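2020-01-21

**Wekaslow Releases Two-Arm Teleoperation Kit for Recording Manipulation Tasks**

REMCOMBE -- Wekaslow today announced general availability of Wedero, a two-arm teleoperation kit for recording manipulation tasks. An operator moves a pair of hand-held leader arms, and the follower arms reproduce the motion on the table. Joint positions, gripper opening and wrist camera images are logged together at 15 samples per second.

The software also accepts demonstrations made by hand guiding. In this mode the motors are released and the operator moves the follower arm directly. Both kinds of recording are saved in the same file format.
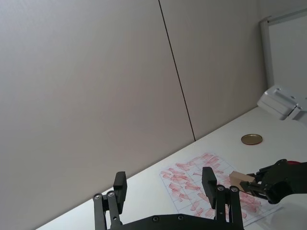 *View from one arm's wrist camera: the second gripper holds a small wooden block above a sheet of grid paper.*

Pilot users recorded 451 demonstrations across 14 table tasks before release. "Most operators needed one practice session before their recordings were usable," said Felista Nyaga, product engineer at Wekaslow. "Handing a part from one arm to the other took longer to learn -- we changed the gripper scaling in December for that reason."

Wedero ships with replay software and a trimming tool for removing pauses. The first production run is limited to 200 kits.

Press contact: Roel Hendriks, Wekaslow, Remcombe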